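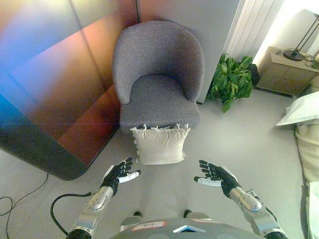 A gray tub armchair with a fringed off-white pillow.

Dezső Bognár has been reupholstering chairs for 16 years, and he still starts every job by turning the thing upside down.

"People show me the fabric first," he says. "They've already picked it. I want to see the bottom. If the webbing is gone, the fabric can wait."

His shop, Cirnard, takes up the ground floor of a former print works on Shearer Street. He shares the work with Aliki Sarantis, who came in for a two-week sewing job and stayed. She cuts and sews. He strips, repairs frames and does the final fitting. They finish 5 chairs in a good week, fewer if there is a sofa in the shop.

Tub chairs are a large part of the business. Bognár says customers like them because they fit in small rooms, and then get a surprise when they see the quote.

"It's a small chair, so they think it's a small job," he says. "But the back is one long curve, and the fabric has to go around it without puckering. A square chair twice the size can be quicker."

Sarantis makes paper patterns for every curved back, even on models she has done before. Frames from the same factory can be half an inch apart, she says, and a woven fabric with a visible texture will show the difference.

"If the weave runs straight in the middle and then drifts off at the arms, you'll see it from across the room," she says. "Plain gray is harder than a busy print. A print hides things."

She asks customers to take a sample home and leave it on the old chair for a few days. Most of them come back with a different color from the one they wanted in the shop. One couple went through so many samples that she finally lent them the book.

Prices are the part Bognár likes least. The last tub chair he delivered came to $591, including new foam for the seat. He knows that a new chair can be had for less.

"I tell them that on the phone," he says. "If the frame is stapled chipboard, I say don't bring it. I lose the job, but I don't want to spend two days on something that will wobble by June."

What he looks for is a solid wood frame with glued and doweled joints. A loose joint can be taken apart, cleaned and glued again. A split rail takes longer, and he will usually make a new one from beech.

Foam is the other question he gets every day. Many people ask for the firmest grade, he says, and regret it. He keeps two test cushions by the door and makes everyone sit on both of them for the length of a cup of coffee. Sarantis makes the coffee.

For care at home, their advice is short. Vacuum the seat with the brush attachment. Turn the cushion over if it can be turned. Blot spills with a white cloth, and test any cleaner under the cushion before using it on the arm. Keep the chair out of direct sun if the fabric is wool.

The shop opens at 8 a.m., and Bognár prefers that people send photos before they drive over with a chair in the back seat.

"Two photos," he says. "One from the front, and one of the bottom."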